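Subject: Re: [rultura-users] grasp width jumps when closing on soft things

Hi all,

> We're on Rultura with the stock width estimator and I keep seeing the
> grip width jump right after contact. Hard blocks are fine. Anything with
> some give (sponges, magazines, paperbacks) shows a little step, then the
> width creeps for a while, and the contact flag flickers on and off.
> Is this the filter, or is it our linkage? We train on the width signal
> so I'd like to fix it before we record more. Running at the Greditville
> lab, nothing exotic in the config.

Oh, I know this one! We spent most of December on it, and I think you have two problems stacked on top of each other.

The first is the contact flag. The detector calls contact when the closing speed falls under a threshold, and that's great for a block because the speed drops like a rock. On a paperback the cover dents and the pages squeeze, so the speed sort of oozes down through the threshold, and any noise flips the flag back. We put in a second, higher threshold for letting go, plus a hold of 6 samples. The flicker was gone on the same logs where we'd been seeing it before.

The second is the creep, and this one took me way longer. The estimator assumes the pads are rigid and parallel and works out width straight from the linkage angle. Books are a mean test for that, especially held with one pad on the front cover and the other over at the spine edge.

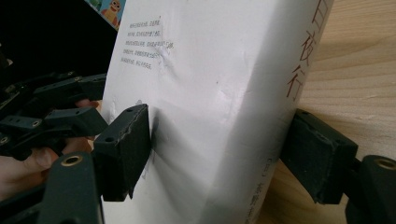

So the angle keeps changing a tiny bit as the paper gives, the estimator reports it faithfully, and your policy learns that "closed" is a moving target. I don't think you want to filter that away. We tried a heavier low-pass and all it did was make the start of the grasp late, which hurt us more than the creep did. What we do now is log two channels: the raw width, and a latched width that freezes when contact goes high and only lets go when the flag does. Train on the latched one, keep the raw one for debugging.

I ran both over our Escobar logs, 2,935 grasps in all, and 78 of them still had a bad latch. Nearly all of those were grasps where the object rotated while the fingers were closing, so width alone was never going to save us. I've been poking at using the wrist camera for those, but it's slow and I'm not happy with it yet.

One more thing to check: if you replay old logs through the Zallell bridge, make sure it isn't resampling them. Ours was, quietly, and it smeared the contact step so badly I chased a linkage problem that wasn't there (two evenings, gone).

The latch code is a small patch against the width node. I can post it here tonight if you don't mind ugly variable names. Could you send one log with the raw angle in it? A soft grasp with lots of creep would be perfect.

Cheers from the paperback department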